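Tue 29 October

Boiler pressure down to 0.8 bar again at 6:15. Topped up to 1.2 through the filling loop and bled the hall radiator, which gave air for a few seconds and then water. Second top-up this month. The gauge on the Halvorsen reads low when cold, so part of the drop may be the gauge. Will check it against the plumber's in March when he does the service.

Gas meter at 902. Previous reading 373, but that was taken before the meter was reset to the new tariff and the two are not on the same footing. Entered both in the book with a note.

Return pipe in the back bedroom is still lukewarm with the valve fully open. Flow pipe hot. Closed the lockshield on the landing radiator by a quarter turn and waited 40 minutes. No change. Closed it another quarter. Return came up slightly, by hand only. The clip-on thermometer has gone flat and takes a cell I do not have.

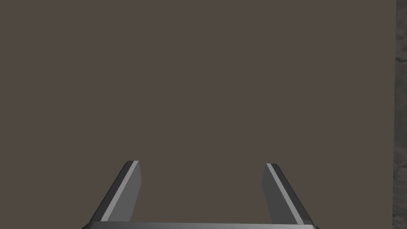
Irena wrote back at lunch that I am balancing in the wrong order, and that I should open everything, start from the radiator nearest the boiler and work outward, one per evening, with the pump on 2 the whole time. She did her own house that way and it took her most of a week. She also thinks the back bedroom valve is stuck and that the pin should be worked with pliers before I touch anything else.

Tried the pin. It moves, but stiffly, and comes back slowly. Two drops of oil, worked it 12 times, better. Left the head off overnight.

Ordered a replacement insert from Arketti in case, the 15 mm type. The Dukent one is cheaper but the thread is listed two different ways on the same page and I am not going to guess. Delivery Friday.

Rain from around four. Gutter over the kitchen door holding so far -- the new bracket has not shifted. Soup, bread, bed early. Pressure at 10 p.m. still 1.2.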